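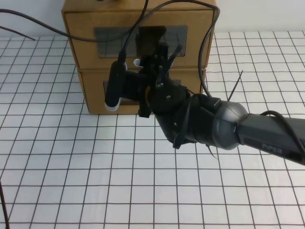 NOTICE TO THE HEIRS OF THE HOWELLS ESTATE

The estate office at Beteseo records the following with respect to Item 133, a small tan cabinet of two drawers, each with an opening cut in its front.

Under the will, the cabinet passes to Siham Atallah, and its contents to Trefor Owen. The will does not say which of them may open it. Ms. Atallah has stated in writing that a drawer is part of the cabinet. Mr. Owen has stated, also in writing, that a drawer is where contents begin. Both letters were received in October and are attached.

On inspection, the appraiser heard something slide in the lower drawer when the cabinet was tilted. He valued the cabinet at $85 and declined to value the sound. Mr. Owen has since offered $2,000 for the lower drawer alone. Ms. Atallah has asked how he arrived at that amount.

Pending a reply, the drawers are to remain closed. The heirs may visit the cabinet together, by appointment, after 2 p.m. Ms. Atallah has requested a chair. Mr. Owen has requested that it be placed on the other side.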